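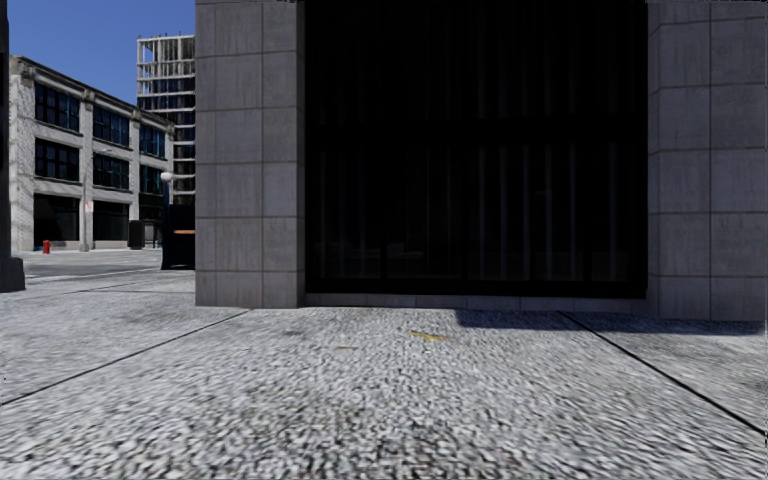

OFFRES D'EMPLOI / LOGICIEL, SIMULATION ET PERCEPTION

Ingénieur·e évaluation et outillage, navigation sur trottoir (CDI, temps plein)

Fatden écrit le logiciel de navigation de petits robots qui roulent sur les trottoirs. Nous cherchons quelqu'un pour nous dire quand nos résultats de simulation ne valent rien. Le poste a déjà été ouvert en mai, sous un intitulé plus flatteur, et nous avons reçu surtout des candidatures de personnes qui voulaient entraîner des réseaux plus gros. Nous reformulons donc.

Nous travaillons avec deux briques maison. Flurby est le simulateur : une ville de synthèse, avec ses carrefours, son mobilier urbain, ses piétons, et des caméras virtuelles placées à la hauteur de celles des robots. Yen est le planificateur local : il reçoit une carte d'occupation et une liste d'obstacles suivis, et il rend une trajectoire à quelques secondes. Entre les deux, il y a une pile de perception qui a changé de mains plusieurs fois et dont certaines parties ne sont plus comprises par grand monde.

Chaque nuit, Flurby fait tourner 2 000 épisodes et produit un tableau de bord presque entièrement vert. Nous y croyons de moins en moins. Une partie des épisodes se ressemblent au point de mesurer la même chose, une autre réussit pour de mauvaises raisons, et le taux de succès affiché en haut de la page est une moyenne dont personne dans l'équipe ne défendrait la définition devant un client un peu attentif. Le robot qui reste immobile jusqu'à l'expiration du délai, par exemple, a longtemps été classé « sans collision ». Il l'était.

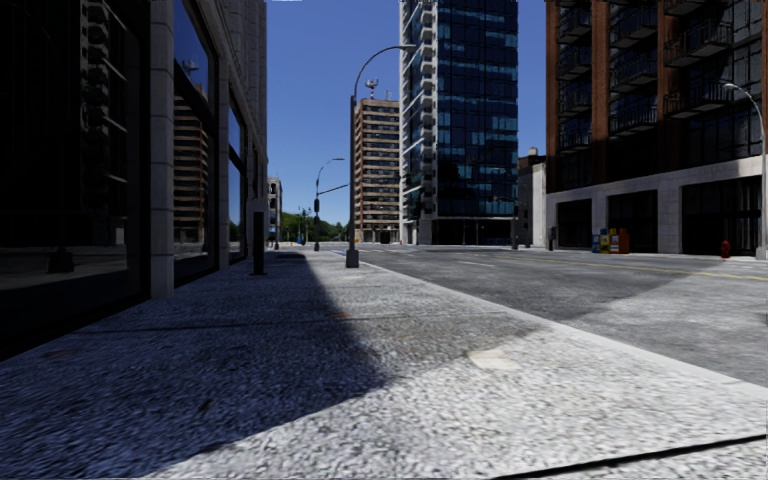 Rendu Flurby : trottoir en partie à l'ombre, bordure à droite.

Les ombres sont un bon point d'entrée dans le travail qui vous attend. Un contour d'ombre net sur un revêtement granuleux, un joint sombre entre deux dalles, une tache : pour un humain, tout cela est du sol. Notre segmentation y voit de temps en temps une marche, et Yen ralentit ou contourne. Sur le terrain, à Ninley, où nous faisons nos essais, le même symptôme existe mais pas aux mêmes endroits. Il serait commode de conclure que la simulation reproduit le défaut. Nous n'en avons aucune preuve. Il se peut très bien que deux causes différentes donnent deux courbes qui se ressemblent, et c'est le genre d'hypothèse que nous aimerions voir écrite avant la réunion, pas après.

Ce que vous ferez

- Reprendre les métriques de Flurby une par une, retrouver ce qu'elles calculent vraiment dans le code, et supprimer celles qui ne servent qu'à rassurer.
- Construire un jeu de scénarios de référence, versionné, assez petit pour être relu à la main et assez désagréable pour faire échouer la version courante.
- Comparer les journaux de terrain et les journaux de simulation sur des situations équivalentes, en commençant par définir ce que « équivalentes » veut dire.
- Écrire les outils de rejeu : charger un épisode, figer la perception, remplacer Yen par une version plus ancienne, regarder où les trajectoires divergent.
- Isoler les erreurs de perception des erreurs de planification. Aujourd'hui, l'attribution se fait souvent à l'oreille, selon l'équipe qui parle le plus fort.
- Bloquer une livraison quand il le faut. La règle est écrite, elle a été appliquée moins souvent qu'elle n'aurait dû l'être.

Environ 600 épisodes ont été annotés à la main par l'équipe précédente. Les consignes d'annotation ont évolué en cours de route et la version des consignes n'a pas été enregistrée avec les fichiers. Vous pouvez tout refaire, en sauver une partie ou plaider pour qu'on jette l'ensemble. Les trois positions ont déjà leurs partisans en interne.

Le passage piéton mérite un paragraphe à lui seul. C'est la manœuvre que tous les concurrents montrent dans leurs vidéos, nous compris, et celle sur laquelle nos chiffres sont les plus fragiles. Il faut détecter les bandes, y compris quand leurs bords sont irréguliers ou qu'une ombre les traverse, estimer l'intention des piétons, trouver le bateau ou constater qu'il n'y en a pas, puis décider.

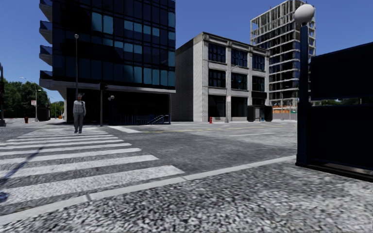

Or nos piétons simulés sont trop polis. Ils suivent des trajectoires lisses, s'écartent quand le robot approche et ne reviennent presque jamais sur leurs pas pour ramasser un gant. Le module de prédiction obtient sur eux des scores excellents, ce qui nous apprend surtout qu'il a bien modélisé notre propre générateur. Nous avons branché l'an dernier un modèle de foule plus riche, issu de la littérature, et les scores ont baissé un peu, puis remonté dès le réentraînement. Personne ne sait si les robots de Ninley en ont profité. La question est restée ouverte faute de protocole, et nous serions contents que votre premier trimestre y soit consacré.

Même prudence pour les vitrages sombres. Une façade vitrée qui renvoie un morceau de ciel ou l'immeuble d'en face donne à l'estimation de profondeur monoculaire des idées de couloirs qui n'existent pas. Flurby produit des reflets plausibles à l'œil. Plausibles pour un capteur, c'est une autre affaire, et les démonstrations qu'on nous a faites de moteurs de rendu plus coûteux ne nous ont pas convaincus que la facture achetait autre chose que de belles captures.

Ce que nous attendons

- Du Python lisible et assez de C++ pour suivre une trajectoire dans Yen sans appeler à l'aide.
- Des statistiques utilisées avec retenue : intervalles, tirages appariés, tailles d'échantillon décidées à l'avance.
- Une expérience de la perception ou de la planification pour des systèmes mobiles, acquise en entreprise, en laboratoire ou ailleurs. Le diplôme nous importe peu.
- Une habitude des journaux volumineux et mal rangés.
- Un français correct à l'écrit ; la documentation du simulateur est en anglais, d'un niveau variable.

Ne nous dites pas que vous êtes passionné·e. Racontez plutôt une mesure à laquelle vous avez cru et qui était fausse, comment vous vous en êtes aperçu·e, et combien de temps cela a pris. Les candidatures qui annoncent la fin prochaine du besoin d'essais réels seront lues avec courtoisie.

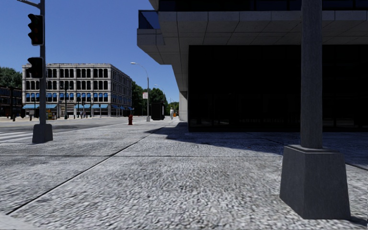
Conditions

Le poste est basé à Ninley, avec du télétravail possible deux jours par semaine, hors périodes d'essais. Statut cadre, rémunération selon la grille interne, que nous envoyons sur simple demande avant le premier entretien. Un budget annuel de 800 euros est prévu pour les livres, formations et conférences ; il ne couvre pas grand-chose si la conférence est loin, autant le savoir. Pas de prime indexée sur le taux de succès en simulation. Nous avons essayé.

Vous serez rattaché·e à I-hsuan Kan, responsable de l'évaluation, et à personne d'autre. Les équipes perception et planification peuvent contester vos conclusions par écrit, avec des données. Elles ne peuvent pas vous demander de décaler un rapport.

Une journée sur le terrain par mois est obligatoire. Elle consiste à marcher derrière un robot sous la pluie avec une tablette et à noter ce que les journaux ne contiennent pas.

Recrutement

Un échange téléphonique de 20 minutes, pour vérifier que nous parlons du même travail. Ensuite un exercice sur table, chez nous ou à distance : nous vous donnons un rapport d'évaluation interne, authentique, et vous nous expliquez ce qu'il ne démontre pas. Il n'y a pas de solution type. Le rapport contient au moins une erreur que nous connaissons, et une candidate en a trouvé une autre au printemps, que nous avons dû corriger dans la semaine. L'exercice est rémunéré, y compris si l'on s'arrête là.

Le dernier entretien réunit l'équipe. Vous pourrez demander à voir le code de Flurby, la liste des incidents et le tableau de bord dans son état du jour. Nous vous demanderons de signer un accord de confidentialité court.

Pour postuler : un CV, le récit demandé plus haut (une page suffit) et, si vous en avez, un dépôt de code que vous acceptez de défendre. Envoyez le tout à l'attention de I-hsuan Kan en indiquant « Évaluation navigation » en objet. Les lettres de motivation ne sont pas lues. Le poste reste ouvert jusqu'à ce qu'il soit pourvu et chaque candidature reçoit une réponse, parfois lente.

Dernière mise à jour : 25 septembre 2020

Contact | © Fatden, tous droits réservés | Haut de page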